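# Old party line number still on my deed papers, can I get it back for a landline?

**stiltano_porch**

Ok so we bought my aunts place outside Dustport in March and theres a folder of old phone bills in the hall closet. Number ends in 1879. She had it forever, everybody in the family knows it by heart. It got shut off before the sale went through, before I even thought about it.

I want a plain landline out there anyway. Cell signal is one bar on the porch and zero in the kitchen. Can I ask for the old number? Or is it gone? The first person I called said no, second person said maybe, third one put me on hold and the call dropped (cell phone, see above).

Also do I need a new jack. The one in the kitchen is the old four prong kind, painted over at least twice. And will a regular desk phone work or do they all want internet now.

Thanks in advance. Not in a huge rush but would like it done before snow.

---

**Verhoeven_Rd_Ray**

Call and ask for "number reclaim" or "number reassignment", use those words. Disconnected numbers sit for a while before they get handed to somebody else. If it's still sitting, they can usually give it back, specially to the same address. If it's been given out, you're done. Dial it from another phone first. If you get the three tones and the recording, good sign. If a stranger picks up, be nice and hang up.

Have the old bill in your hand when you call. Account number is top right on most of them. They may want something showing you're family or that you own the house now - deed worked for me.

Ask what they charge before you say yes. I got billed 130 for "restoration" on a line that was never cut at the pole, just switched off at their end. Took me two calls to get it knocked off. 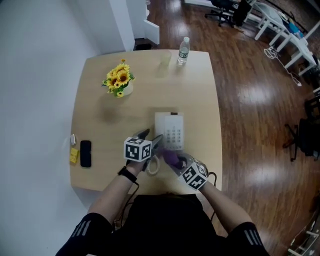
Dustport, 2020-10-14

Coming back to add the phone part, had to go run an errand. Plain desk phone is fine if they give you a real copper line. No internet needed. Keypad phone, cord to the wall, done. If they try to sell you the box that hangs off a modem, that is a different thing and it quits when the power does unless you buy the battery. Ask them straight out, copper or not. Some roads past Skitdale cant get copper anymore, they wont put in new pairs.

The four prong jack: you can get an adapter at the hardware store, plugs right in and takes a modern cord. But painted over twice I would just swap it. Two wires, red and green, four screws, phone company side unplugged first. If you see corrosion back there cut the wire back to clean copper.

Oh and check the gray box outside. There's a test jack inside it on the customer side. Plug a phone in there. Dial tone at the box and none in the kitchen means its your inside wiring and they'll charge you to come look.

---

**skitdale241**

just get a signal booster and port a number to your cell. landlines are a waste of money imo

---

**moth_and_kettle**

Booster won't do much with one bar on the porch and zero inside, we tried. Ended up mounted on a pole and still dropped calls.

To the original poster, I did the same thing with my parents' number and got it. Took 7 calls. What worked was asking for the office that handles disconnects, not the sales line. Sales can only see numbers that are already free to give out. Yours might be sitting on a hold list they can't look at.

One more thing, once you have it, call the county and get the address updated for 911. Ours was still listed under the old route number and we didn't find out untill a delivery guy mentioned it. You can call the non emergency line and ask them to read back what they have.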